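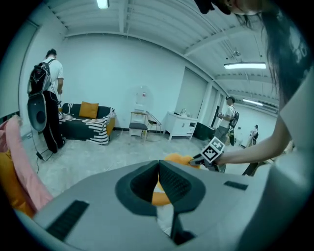 Dark green sofa, striped throw, and the orange cushion I won't stop talking about.

Speaker notes — "Soft Things in a Plain Room"
Holdale home evening, Tuesday, July 2, 2019

Leave the sofa slide up while people sit down. Say hello, thank Siriporn Limsakul for setting up the projector, and go straight in. The life story can wait for the break!

OPENING
Ask the room: what did your eye go to first? Wait for answers. When I tried this in June at Batness most people said orange, and a few said the stripes, and one man said the pink blanket on the far left and would not be moved. I love that. All good answers. My point is how much of the color in that corner comes from things you could carry out to the car under one arm.

White wall. Green sofa. Then a cushion, another cushion, a throw. You could change the whole mood before lunch.

THE SOFA
Dark green is a great base and I could go on about it for an hour (I have 60 minutes total, so don't). It's happy next to orange, happy next to mustard, and it doesn't mind black and white at all. People worry that a dark sofa will swallow a room. Against a white wall I think it does the opposite, it gives you somewhere to rest your eyes.

If someone brings up velvet, park it for questions.

THE THROW
Look at how it goes over the front and the right arm. I'm a big fan of a throw that hangs instead of one folded in a perfect square like a napkin. Fold it for guests if you must. Stripes help here — they show you the shape of the arm, and black and white won't argue with any cushion you put beside them.

Pass round the sample from Vasseur at this point. Remind people to keep it moving, the back row missed out last time.

THE TWO CUSHIONS
Orange stands up against the back, mustard tucked into the arm. They're neighbors, so they get along, but they don't match. Matching pairs are fine! I own some! But try one odd couple at home and see if you don't prefer it by the weekend.

Budget note: the whole set on my sample table came to 112 dollars, cushions included. You can spend 1,000 on a rug and feel less of a change. Say this cheerfully. Some of them have just bought the rug.

THE CLEAR CHAIR
My favorite thing on the slide, and half the room won't have spotted it. Point to the middle of the back wall. Round see-through back, white legs, dark gray seat. Against white it nearly disappears, so you get somewhere to sit and keep your wall. Ju-won Hong will ask about scratches. Answer: soft cloth, no scrubbing pads.

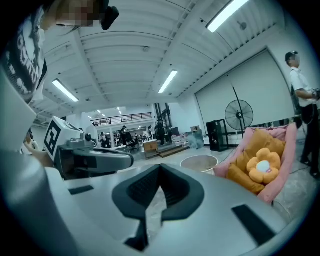

FLOORS AND STANDING ROOM
Gray floors get called cold. I say they let everything above them be as loud as it likes. What I'd protect is open floor. Friends come over and they stand about, they lean in to look at whatever you're doing, and they need room for their elbows. Before you buy a second armchair, invite four people round and see where they end up.

Good place for I-seul Ko's story about the footstool, if she's here. Ask her first.

EXERCISE, IF TIME
Pairs. Each person names one soft thing at home they'd move to a different room tonight. No shopping allowed. Take a few out loud.

QUESTIONS
Pets and dark fabric: lint roller by the door.
Kids and pale throws: wash it, use it, wash it again.
Skiradora handout is on the chair by the exit. Jong-dae has spare copies.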